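Venach 2 review: teaching a gripper to sort by showing it, a little at a time

I've been putting off writing up Venach 2 because I wanted to be sure my first impression wasn't just the thrill of getting something to run on a Friday-afternoon budget. It wasn't. I've now trained it on three of our own tasks, and I like it more than when I started.

The short version for people who know the area: Venach is an imitation learning method from the Rothe group, released with code and pretrained weights. You show it demonstrations, it learns a policy from wrist camera views, and then it asks you for more demonstrations in the places where it feels unsure. That last part is the reason to care. Plenty of methods learn from demonstrations. Very few of them are any good at telling you which ones to record next.

Our bench task is beverage containers: pick one, put it in the right bin, repeat. With plain behavior cloning we needed 500 demonstrations before the policy stopped embarrassing us. Venach got to the same place with 114, and the first 50 of those were the starter set the setup guide tells you to record. The remaining 64 were all requested by the method. I kept a log of the requests and it makes great reading (if you're the sort of person who enjoys this stuff, and I am). Early on it wanted cans at odd angles. Then it got stuck on shiny lids for a whole evening. After that it mostly asked for two containers close together, one partly hiding the other, which is exactly where our old policy used to grab at the gap.

Setup took me most of a morning. The Neda driver package worked the first time, the calibration tool did not, and the error message it gave me was for a different problem. Once I found the flag in the config file it was fine. Training runs overnight on one desktop graphics card, and you can stop and resume without losing your place — something I wish more research code took seriously.

What surprised me most was how well it handles clutter from the wrist view. At close range the target fills the lower part of the picture and sits between the fingertips, and everything behind it is a mess of labels, caps and bin rims.
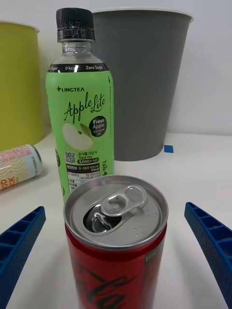
Older methods I've used would get pulled toward the brightest label. Venach seems to hold on to the thing it was going for, and when I looked at the attention maps they stayed mostly on the near object all the way in. I wouldn't read too much into attention maps, but it matched what I was seeing on the bench.

Some complaints. Clear plastic is still hard, and the uncertainty score tends to be too confident about it, so you get fewer requests there than you need. I ended up adding a few bottle demonstrations by hand. The web viewer for the request queue is slow and forgets your filters. And the paper compares against Uvance with its default settings only, which feels a bit unfair to Uvance; with some tuning ours closed part of the gap, though it never caught up.

If you already have a wrist camera and a decent way to record demonstrations, try it. Start with the 50, let it ask for the rest, and keep the log. I'm moving on to stacked cups next, and I've left the sorting policy running on the second arm so I can see how it does with containers it hasn't met yet.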